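*Handout 4, updated Mar 27, 2026. Kieran Ellwood, robot learning lab, Wustusberg*

Hi all! I promised to write up what I talked through in class, so these are the notes, more or less in the order I said them (minus the part where my slides froze). The topic is learning from demonstration, and the task is our small-parts one: get metal bits off the table and into a tub. We call the two-arm setup Marty. The policy code is called Gamus, and you'll find it in the course folder.

## 1. What the policy gets to see

Let's start with the fixed view. It takes in both arms and most of the table, and it's good at the big questions: where's the tub, which arm is closer, is the other arm in the way? It's much worse at the small ones. Look for the metal pieces on the black marble pattern and ask yourself which way each of them points. I can't tell, and I've been staring at this table since December.

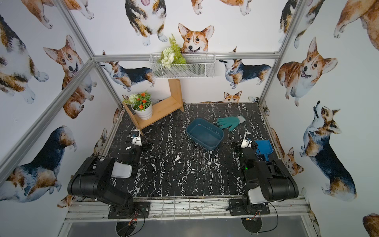
## 2. Why we add a wrist view

The second camera rides along with the gripper, so it moves whenever the arm does. That sounds like a pain (and for calibration it is), but look how much you get back. You can see the hex tip of the bit between the fingers pointing up, and you can see it overlapping the near rim of the tub. For a policy that has to pick the next few inches of motion, that's gold.

Two things I'd like you to notice. The bits in the tub lie every which way, and the clear liquid throws bright reflections along the inner wall. Shiny metal next to shiny liquid is rough on anything that looks for edges! If you try a classic segmentation baseline for your project, expect it to grab a few glints and call them parts.
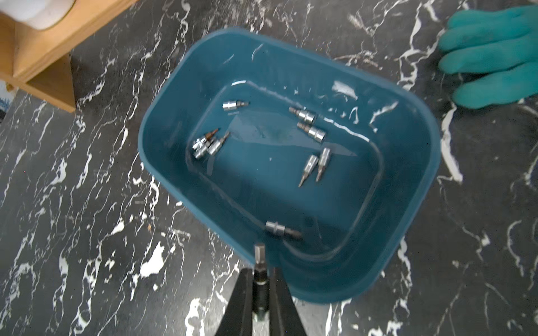 ## 3. Action chunks, the short version

Gamus doesn't predict one motion at a time. It looks at all the views plus the joint angles and predicts a chunk of 14 steps, then it runs the first part of the chunk and predicts again. The chunks overlap, and we average where they do.

Why bother? When a person drives the arms, they pause. They hover, they think, they go again. A one-step policy picks up on the hovering and can get stuck doing it forever - we had a version that would park beside a bit and just stay there. With chunks, the pause is a smaller slice of what the model has to copy.

The price is that you react later. If a bit slips halfway through a chunk, the policy won't respond until the next prediction. Make the chunk too long and you're close to playing back a recording. I'd start at our number and change it once you have a reason to.

## 4. What we got

We trained on 383 demonstrations. With both the fixed and wrist views, the policy placed the bit in 87 percent of our test runs. With the fixed view alone it managed nearly half of that, and most of the misses were at the grasp, before the tub even came into it.

Please don't read too much into one number, though. We tested on one table with one kind of part. The Groment bench next door has a lighter tabletop, and I have no idea yet how the same weights would do there. (Good project topic, by the way. Come talk to me.)

The last view is a useful one for the two-arm question. Both grippers are working near the middle, on either side of a few small dark pieces, and the policy has to keep them from bumping. We don't give it any collision rule. Whatever it knows about staying clear, it got from the demonstrations.
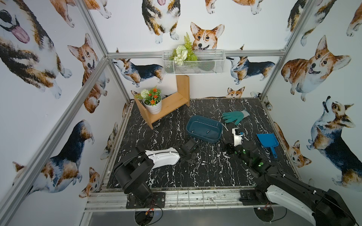 *Figure 3. Fixed view: left gripper just in front of the teal basket, right gripper between the basket and the green glove.*

For next time, read the Gamus config file and find where the chunk length is set. Then write me a paragraph on what you think would happen if we doubled it, and bring it along to class.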